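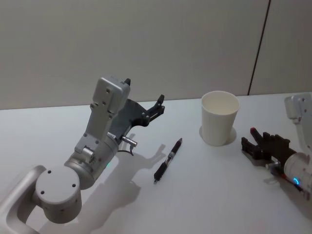

Control joint

A control joint is a planned gap or groove left in a wall, floor or slab so the material can shrink and swell without cracking wherever it likes. Also called a contraction joint, mostly in concrete work. Not the same as an expansion joint, which goes all the way through and is usualy wider.

Background

Plaster, drywall and concrete all move. Concrete shrinks as it cures. Drywall moves with the framing behind it, and framing moves with the seasons. Long runs with no break tend to crack near doors and windows first – corners of openings are the weak spots.

Older plaster rooms often had none. Picture rails and wood trim hid a lot of the damage.

Types

Sawed joint – cut into a slab after the pour, often within a day. Cut too early and the edges crumble. Too late, the slab has already cracked by itself.

Tooled joint – pressed in by hand while the concrete is still soft. Common on sidewalks.

Bead joint – a strip of vinyl or zinc set between two drywall panels. Comes with tape over the groove, pulled off after finishing.
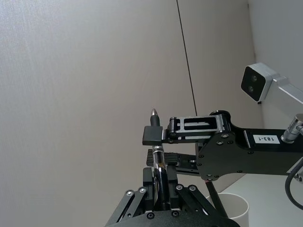 Panel joint – prefinished wall panels butted together or set with a small reveal. Some builders fill these, some leave them open. Filled ones need a flexible sealant, ordinary spackle splits again.

In use

Spacing depends on the material and thickness. Local codes vary and the maker's sheet usually wins. The Karpenko hall renovation used open joints in the long corridor, a choice architect Ayten Yalçınkaya defended in a June talk, mainly on repair costs. Painters disliked it.

Joints should line up with door frames where possible. In tiled floors the joint has to carry up thru the tile, a step often missed.

See also

Expansion joint
Drywall
Reveal (carpentry)
Caulk
Screed

Last edited 2026-10-03
158 shares – 4 comments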